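A thread about the lettering on the poster for Jendumness, which I have now looked at longer than I looked at the movie.

For those who missed it (most of you, going by the box office): Jendumness is a romantic drama in which two people fall in love at a ferry terminal and then talk about it for the rest of the running time. The poster is the two of them, a lot of fog, and the title in a serif.

I run a small site where people write in and ask what font is on a movie poster. I've had 17 emails about this one. I believe that is more people than were in the theater with me.

First guess from the inbox: "It's Trajan." It's always Trajan, until you look. Trajan has no lowercase and this title is nearly all lowercase, so that was a short investigation.

Second guess: "It's handwritten." It's a serif. It has serifs on it. I wrote back very politely.

Third guess was Kumell, and I'll admit this one got me. Kumell is free, it's on every download site, and if you type jendumness in it and squint, you're there. I had half a post drafted.

Then I looked at the e.

In Kumell the crossbar of the e is flat. On the poster it tilts up a little on the right, like it has just thought of something. There are two of them in the word and they both do it.

A tilted bar on an e is a very old idea. Printers in Venice were doing it in the 1400s. So whoever picked this wanted you to feel history, or wanted you to feel something, or went down the menu and stopped at H.

H because it's Hollenstein. Hollenstein Display, the light weight, from a small foundry called Stidis. I'm as sure as a person can be from a poster seen mostly through the glass of a bus shelter.

How you tell, if you want to play along: the j has a tail that ends in a small teardrop, the s leans backward a touch, and the u has no foot on the right side. Kumell's u has a foot. Once you see the foot you will see it on every wedding invitation you get for the rest of your life. Sorry.

Somebody is going to say the title has been altered, and yes, it has. The m on the poster is narrower than the m in the font. My guess is that it wouldn't fit between the two actors' heads and the actors' contracts were stronger than the m's.

Also the two s's at the end are touching. They don't touch in the font. Either that is a tender visual echo of the last shot of the movie, or the tracking was set to minus something and everyone went to lunch.

Now the bad part. The poster is Hollenstein. The trailer is Kumell.

I went through the trailer's title card one step at a time at one in the morning. Flat e. Foot on the u. Same word, same fog, other font.

And the streaming thumbnail is a third thing entirely, a bold sans in all caps, because apparently at that size love has to shout.

So when you write to me asking "what font is Jendumness," the true answer is "which one," and I know how that makes me sound at parties.

My theory, with no evidence: the poster shop bought a license for Hollenstein, the license covered print, and when the trailer people asked what it would cost to move the letters around, they found something free that looked close. I've seen it happen on a cereal box. I don't see why a ferry terminal would be safe.

I wrote to Stidis to ask. They answered in under an hour, which tells you how the light weight is selling. They were very nice and would neither confirm nor deny the m.

They did tell me Hollenstein has 19 alternate characters, and that I was the first person to write in about the j. I've decided to take that as praise.

The alternates include a second ampersand. I have no use for a second ampersand. I've thought about it every day since June. 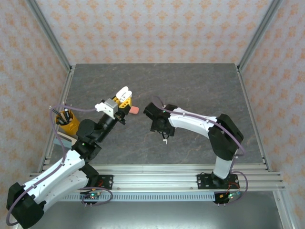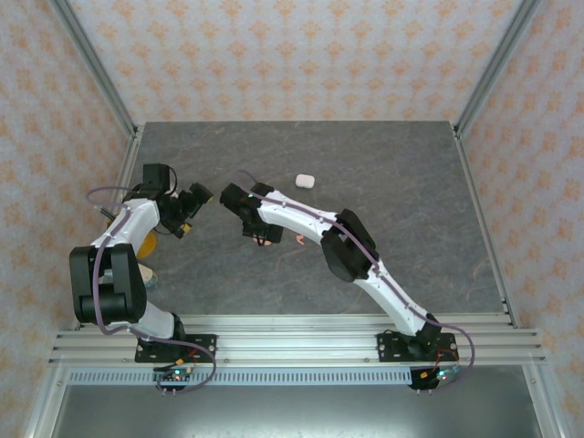
A few of you asked about the credit block at the bottom of the poster, the tall squashed letters with everybody's name in them. That's a different animal. Those are extra-condensed sans faces, and they're that skinny because the names have to be a certain height compared with the title, while no one has ever said a word about width.

So everyone gets their full legal height and is then ironed. I find it the most moving part of the poster.

The tagline ("Some crossings take longer") is in Hollenstein italic, by the way. You can check it by the k, which has a little loop in it. The k is lovely. It's the best acting in the whole campaign.

If you want the look at home and you don't want to pay for it, use Kumell and turn the size up until you stop caring. If you want the real one, Stidis sells single weights. Buy the light. The bold looks like the light after a big meal.

Please don't set your resume in it. Two people have told me they're planning to. It's a display face, it was drawn to be a foot tall and next to fog, and at 11 points the thin strokes go away and you're left with the suggestion of a work history.

Correction, because the replies have started: yes, the home video cover goes back to Hollenstein. No, I didn't own it this morning. I do now. It was in a bin with 3 other ferry movies, and I wasn't aware we had that many.

Second correction: the s's on the home video cover don't touch. I don't know what that means for the couple.

Third, for the person who says the poster in their country uses a slab serif: please send me a photo. Please hold it straight. Last time somebody sent me a title shot from across a parking lot and I spent an evening on what was, in the end, a mattress ad.

I'll put the full write-up on the site tonight with the e's blown up side by side, for the 6 of you who'll read it.

Next in the queue is a shark movie where the title is on fire, so all I have to work with is the bottom half of an R. If you know it, my inbox is open. If your guess is Trajan, please look for lowercase first.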